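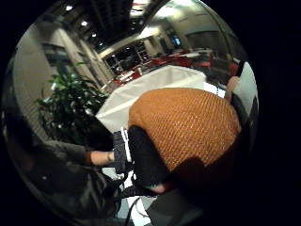 Flirkodar Sensor Glove and Marker Mount
Piven Research Equipment - Manipulation and Grasping

The Flirkodar is a wired sensor glove for recording human hand movements in a form that can be used to train and assess robot grasping. It was developed by Piven together with the manipulation group at the Rotitz laboratory, and is supplied to universities and research departments.

Principle of operation

The glove records finger posture. The position of the hand in the room is obtained separately, from a square printed marker carried on the back of the glove and read by a fixed camera. The two records share a common clock and are merged after each session by the Khondokar software, which gives the path of the wrist and the shape of the hand at every point of the movement.

The method leaves the wearer free to handle ordinary objects at an ordinary table. No suit is worn, and no markers are placed on the objects themselves.
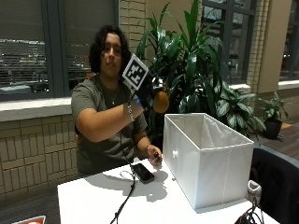

Flirkodar glove, right hand, with marker mounted. Grasping task with fruit and fabric storage box.

Recording procedure

The wearer sits at a table with the objects to be handled within reach. The cable should be led away from the wrist with enough slack for the arm to extend fully, and should not be looped round table legs or chairs. A short calibration is then carried out, in which the hand is opened flat, closed, and opened again.

Each grasp is recorded as a separate item. The operator may discard an item straight away if the marker was turned from the camera for too long, or keep it and flag it for later review. Flagged items are stored in their own folder and are not included in exports unless this is requested.

Where a second view is wanted, a camera may be fitted to a hand-held gripper and used alongside the fixed camera. Khondokar accepts both streams but does not calibrate the gripper camera. Users must supply their own lens values, and this applies in particular to very wide lenses.

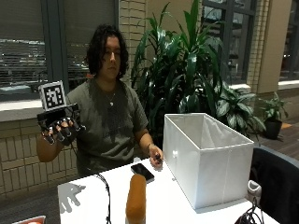

Soft and rounded items are the most useful test of the method, as the fingers settle on them gradually and the final hand shape differs from one attempt to the next. In the Rotitz evaluation, each object was grasped 50 times by the same wearer. Marker loss was most common when the palm was turned upwards, and the group now advises a second fixed camera for tasks of that kind - a low position opposite the wearer has given good results.

Known limits

The marker must be evenly lit. Strong reflections from overhead lamps can cause short gaps in the hand position, which Khondokar fills by interpolation and marks in the output file. Contact force is not measured.

Supplied with the glove

Glove, right hand
Marker mounts (2)
Printed markers (2)
Connecting cable
Khondokar licence

Left-hand gloves are made to order. Orders received by 29th July will be dispatched in August. Requests for loan units and for the evaluation data should be addressed to Fumiko Amano, Research Equipment, Piven.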